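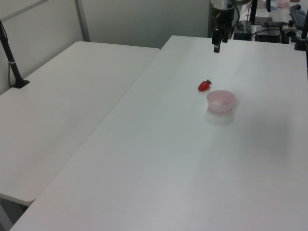
Home just after 1 and my ears are still ringing, so I'm writing this before I sleep and forget half of it. Soledad got us tickets back in July for the Stirau tribute night at the Sernthorpe, and I'd been grumpy about it for weeks (I saw the real band when I was 19 and I'm precious about them, I know). Well, I was wrong and I told her so in the car!

The place holds 644 and I'd guess most seats were taken. We were 8 rows back, a bit left, right in front of the keyboard player, who had two organs and a cowbell and used the cowbell far too much. They opened with "Kurkach" – the long version, with the whistling – and the man next to me was crying by the second verse. The singer doesn't look a thing like the original, but close your eyes and it's him, even that funny catch he does before the high notes.

Second half was better than the first. They did all of the Zúñiga album in order, including the slow one everyone skips, and Xiaoyan knew every word, which I did not see coming. She's been holding out on us. Then two encores, everybody up on their feet, my knee complaining the whole time.

Only gripes: drums too loud until the break, and the line for the ladies' room was a disgrace. I missed most of "Paper Harbor" standing in it and could hear them all singing along through the wall.

Bought a T-shirt. It's too small. Soledad wants to see them again in the spring and I said yes before she'd finished asking. Need to dig out the old records tomorrow and see if the turntable still spins.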